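I finally did the storage bins in July, which is later than I meant to. There are 23 of them in this house if you count the ones under the bed and the two in the shed, and most hadn't been opened since we moved to Toltville.

The plan was simple enough. Empty a bin, sort what was in it, wash the bin, and only put back what we wanted. I did four on the first morning and then slowed down a lot, because the fourth had all the cables in it.

The white ones are the big ones. They came from Grivala, the shop by the bus station, and they were cheap at the time. The clear ones are Clasteck and cost more, and I've gone off them. The lids have gone yellow and two have split at the corner where the clip goes. The white plastic has held up better. You can't see what's inside, but a bit of masking tape and a marker pen deals with that.

What came out of the first white bin: winter curtains from the old flat, a bag of curtain hooks, a tablecloth I had been looking for, three single gloves and a folder of instruction booklets. Most of the booklets were for things we no longer own. The hooks don't fit the rail in the new place either, so they went. The curtains I kept, as the back bedroom is cold.

Washing took longer than sorting. I used warm water and washing-up liquid in the bath, then a dry cloth. There is a thin line that runs round the floor of these bins, near the walls, and that is where all the dust and grit ends up. An old toothbrush gets most of it. The corners are rounded, so they are no trouble. The plastic is shiny enough that any smear shows when the light is on it, and I gave up worrying about smears after the second bin.

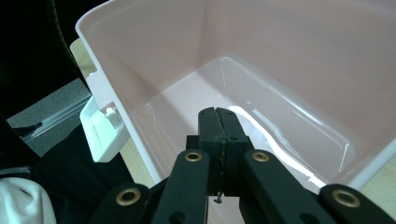
A reader left a comment on my last post saying that washing-up liquid leaves a film on this sort of plastic and that a splash of white vinegar in the rinse would sort it out. The same comment said never to put the lid on straight away, even if the bin feels dry, and to leave it overnight on its side. I tried both on the next batch. The vinegar did help with the smears. As for leaving them overnight, we have a narrow landing and I had to climb over four bins to get to the bathroom, so I only did it the once. Now I prop the lids open a few inches with a wooden spoon.

The specks are another matter. However well I wipe, a few crumbs of something turn up on the bottom again by the time I come to fill it. I think it's fluff and grit off the landing carpet. I have stopped minding.

As for what goes back in, I've settled on one kind of thing per bin. Bedding in one, curtains and tablecloths in another, wrapping paper on its own. Before this we had bins called "misc" and "misc 2", and you can guess how useful that was. Heavy things like books go in small boxes now. A full-size bin of books can't be lifted by one person, and I have tried.

I also found the receipt for the Delić shelving, order number 3117, at the bottom of the cable bin. I had been after that since spring, as one of the brackets was missing. I've written to them and will see what they say. Until it turns up, the top shelf is only holding the wrapping paper and the spare pillows.

There are still nine bins to go. The shed ones I'm leaving until the weather is cooler – it's like an oven in there by midday, and I know one of them is paint.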